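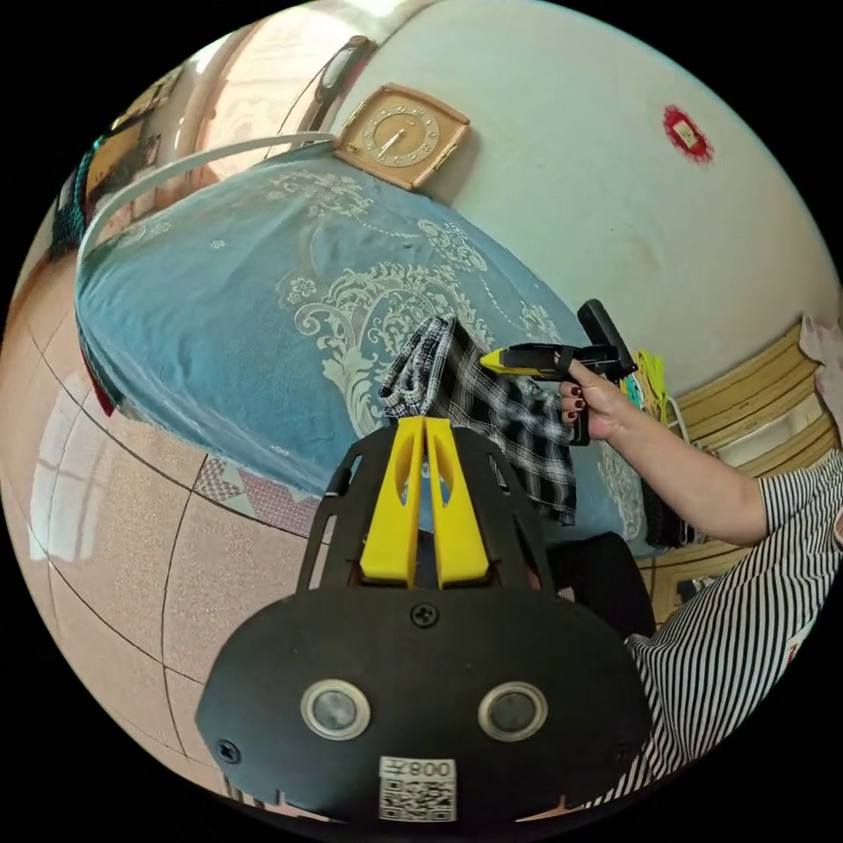
How often should a microfibre cloth be washed?

Wash it after every cleaning session. A cloth that has wiped a basin or a cooker top holds grease and dirt in the fibres, and if it is put away like that it will smear next time. Cloths used only for dry dusting can go two or three sessions if you shake them outside in between.

Can I put Koltden cloths in with my towels?

It's better not to. Cotton towels shed lint and the microfibre grabs it. Wash the cloths on their own or with other synthetics. If they have already picked up lint, a wash without cotton and a low tumble will remove most of it.

What temperature?

40 degrees for dusting and glass cloths, 60 for kitchen and bathroom cloths. The Ilex glass cloth has a finer weave and should stay at 40.

Can I use fabric softener?

No. It coats the fibres and the cloth stops absorbing. The same goes for tumble dryer sheets. If a cloth has been softened by mistake, wash it twice at 60 with a small amount of detergent and it usually recovers.

Do the cloths work without a cleaning product? 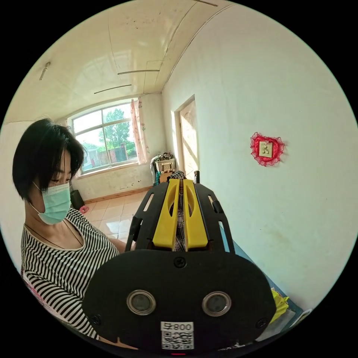
For dust, fingerprints and light marks, plain water is enough. Dampen the cloth, wring it hard and fold it in four so you have several clean faces to use. Spray products are only needed for limescale and baked-on grease, and we suggest opening a window when you use them. A disposable face mask like the light blue-green one shown, covering nose and mouth, is handy when you are dusting high shelves, but it is not made to stop fumes from sprays. Never mix bleach with any other product.

Which cloth do I need for which job?

The Wodham is the thick general cloth for kitchens and bathrooms. The Ilex is for windows and mirrors. The Fang has a scrubbing strip along one side for hobs and tile grout. Don't use the strip on acrylic baths, non-stick pans or polished stone.

How long do they last?

A Wodham or Ilex cloth is good for 200 washes. The Fang is good for 84, as the strip wears down before the rest of the cloth does.

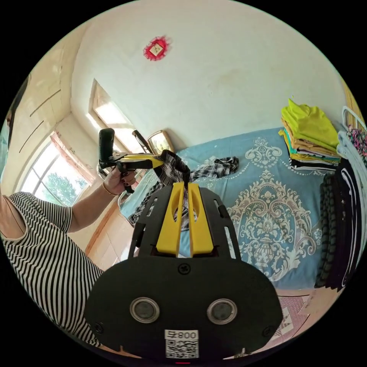
These figures assume no softener and no bleach. A cloth past its best can still be used for shoes, bikes or the car wheels.

Can I return a pack I have opened?

Unopened packs can be returned within 84 days. Opened packs only if there is a fault, such as a seam coming undone. Contact us through the order page and allow 7 days for a reply.

Do you sell single cloths?

Only the Fang. Wodham and Ilex cloths come in packs of 10.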